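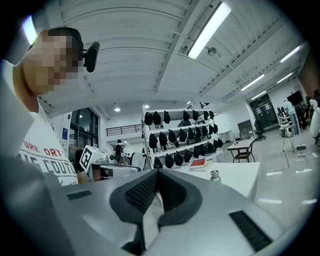

Pouches, racks and a long white room: the Bangash open day in Jultstead

Bangash opened its Jultstead workshop to visitors on 10/20/22. They make small soft goods: tool rolls, zip cases, drawstring bags and a line of belt pouches called Cukine. I went because our store in Prallcombe has been selling the Cukine pouches since May and we have had questions from customers about sizes and repairs. I wanted to see how they are put together and, if possible, come home with some answers.

The building is on the road behind the freight depot. Coming from Prallcombe, ignore the first sign for deliveries and take the second turn. Parking was on gravel at the side and it filled up early. They had put out 57 name badges at the front desk and were writing extra ones by hand when I got there.

The main room

The room where most of the finishing goes on has a white ribbed ceiling with white beams across it, and fluorescent tubes hung in a row toward the far side. It is bright. Most of what they sew is black, and black thread on black fabric is hard to check in poor light. One of the machinists told me they had more tubes put in after a run of returns with skipped stitches on the flap seam. She said it made a bigger difference than the new machines.

What you notice first in there is the rack. It is tall and white with several tiers, and black fabric pouches hang along every one of them, close together, so that you mostly see pouches and not much rack. They were packed in tighter than I would hang anything in a store, but they are not there for display. It is a holding rack. Pouches go up after sewing and come down for inspection and packing, and the tier tells the packers what they are looking at. The lower tiers are for the small size and the upper ones for the large, with the medium in between. There is a step stool for the top.

I asked why they hang them when they could go in a bin. The answer was creases. A pouch that lies at the bottom of a bin for a weekend comes out with a fold across the flap, and steaming it out takes longer than hanging it would have. We have the same trouble with stock that arrives in bags, so I took note of that one. We are going to try a rail in our back room.

Cutting

Cutting is done in a smaller room next door. The fabric comes in on rolls and is laid out in layers on a long table, then cut through with a straight knife. They let visitors feel the two weights of fabric they use for the Cukine. The heavier one goes on the back panel and the belt loop, the lighter one on the front and the gusset. I had always assumed it was the same cloth all the way around.

Offcuts go into sacks by size. The bigger pieces are used for zipper tabs. The small ones go out with the waste, and the guide did not pretend otherwise when somebody asked.

Each stack of cut parts gets a paper ticket with a batch number, and the ticket travels with the parts until the pouches are packed. The one I was shown was batch 2204. If a customer sends a pouch back, the number printed on the inside label matches the ticket, and they can look up which roll the fabric came from. This is useful for us. We have been throwing away the number when we write up returns, and we should be copying it down.

Sewing

There were six machines running. The order of work on a pouch is belt loop first, then the zipper, then the gusset, then the binding around the inside edge. The binding is the slow part. The corners are tight and the tape has to be eased around them by hand, and a new person is kept off it for the first couple of months. On a normal day the workshop turns out 200 pouches, fewer if it is the large size.

Visitors could try sewing a straight seam on a scrap. Mine was not very straight. The machines are a good deal faster than a home machine and the pedal is sensitive. They gave us the scraps to keep.

Inspection and packing

From the rack the pouches go to a bench, where each one is opened, turned halfway out and checked along the binding. The zipper is run back and forth three times. Loose threads are snipped. Anything with a fault gets a strip of yellow tape and goes in a tray for repair. The faults I saw in the tray were mostly small: a loop sewn on slightly crooked, a bit of tape not caught at a corner.

Packing is one pouch to a paper sleeve and twelve sleeves to a carton. I asked about the sleeves, as ours often arrive torn at the top. They have heard this from other stores and are changing to a sleeve with a folded edge. The old ones will be used up first, so expect torn sleeves for a while yet.

Answers to the questions I took with me

Sizes: the medium Cukine will take a large phone in a thick case, but only lying on its side. The size chart on the card is being redrawn. The small is staying as it is.

Repairs: zippers can be replaced for the cost of the part plus postage. Belt loops are repaired free. The pouch has to be sent in clean. Do not send them in the paper sleeve.

Colors: only black for now. A gray was tried and the fabric from two rolls did not match, so it was dropped. They may go back to it.

Minimum order: it stays at one carton per size. I asked if sizes could be mixed in a carton and was told no, then maybe, then to send an email.

The shop and the coffee

Seconds were on sale on a table by the exit at half price, mainly tool rolls with a few zip cases. I bought a tool roll with a crooked label. There was coffee and a tray of rolls in the canteen, and the coffee was good. Seating was short, and several of us ended up standing in the corridor by the time clock, which was where I had the most useful talk of the day - a buyer from another store explained how she displays the pouches open with something in them. Ours are all zipped shut and flat. We will change that this week.

Getting there

The 106 bus from Prallcombe stops at the freight depot and it is a short walk from there, with no sidewalk on the last part. The workshop floor is level all the way through, but the front door has two steps. There is a side door without steps, and you need to ring. The next open day has not been set.

Contact us | Copyright 2022, all rights reserved | Back to top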